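Clarkham, 2025-11-16

The Vimena bakery supply works holds its open day in November every year, and this was my first time going. I took the train to Clarkham and walked the rest. The walk is 14 minutes if you use the canal path and longer if you follow the signs, which send you round by the retail park.

Entry is free but you need a ticket printed out. They would not take mine on the phone screen, so I went back to the gatehouse and had it printed there. Lockers are to the left of the main door. Bring a pound coin.

The first stop was the old mill building, which Vimena took over from a firm called Stostis. The stone floor is original and very uneven. They mill rye and spelt in here on two pairs of stones, and the noise was such that I missed most of the talk. I did get that the rye comes from Hodoroagă and is sold on to small bakers in 25-kilo sacks. You could rub samples of the flour between your fingers. The coarse rye felt almost like sand.

Next was the test bakery, the best part of the visit for me. Four loaves had been made from the same dough and left to prove for different times. The longest had gone flat and sour, and I liked it more than the others. The baker said most people pick the second. She also gave a good answer about salt, which she adds late, after the dough has rested.

The yeast room was closed for cleaning. A notice at the gate would have helped, as several people had come for that alone.

We were then taken through the newer hall on the way to the canteen. It is bright and a good deal warmer than the mill, and we had a short wait there while the group ahead finished eating. 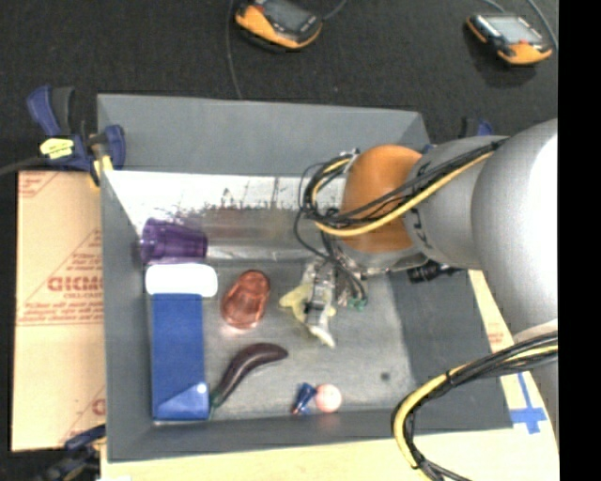 *In the new hall, between the test bakery and lunch.*

Lunch was soup with the rye bread, £4, and the bread was better than the soup. The shop takes cards. I bought two bags of the coarse rye and a proving basket, then found the basket would not fit in my rucksack and carried it home on my lap.

Parking is limited to 125 cars and was full when I left. Toilets are by the lockers only, so go before the mill.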